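Home | Diary | Archive | Contact

18th August
by the keeper of this diary

Sunday, and I'm still collecting examples for Barua in the simulator! Open jaws in all of them.

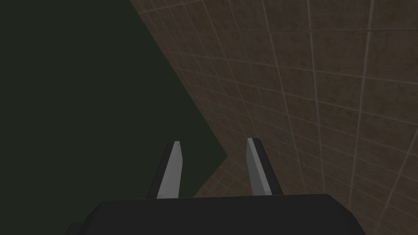
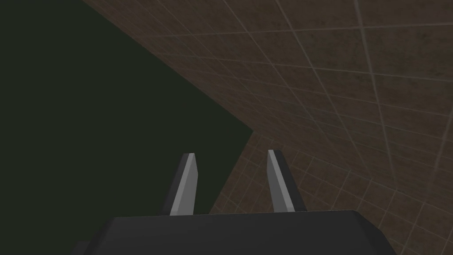
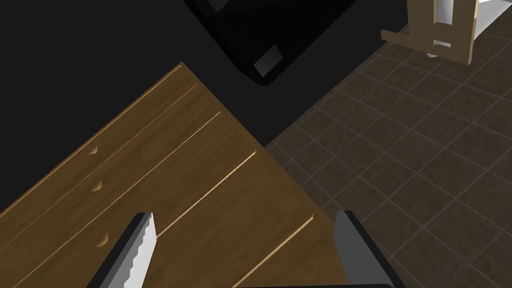

I'm up to 1,366 examples now and my wrist is sore from steering the arm (worth it, I think). I want way more variety before I train anything, so tomorrow it's drawers. Those half-round notches cut into the wood look like a tight fit for two fingers, and I'll give each one 27 tries before I move on to Cesano.

3 comments | 2 shares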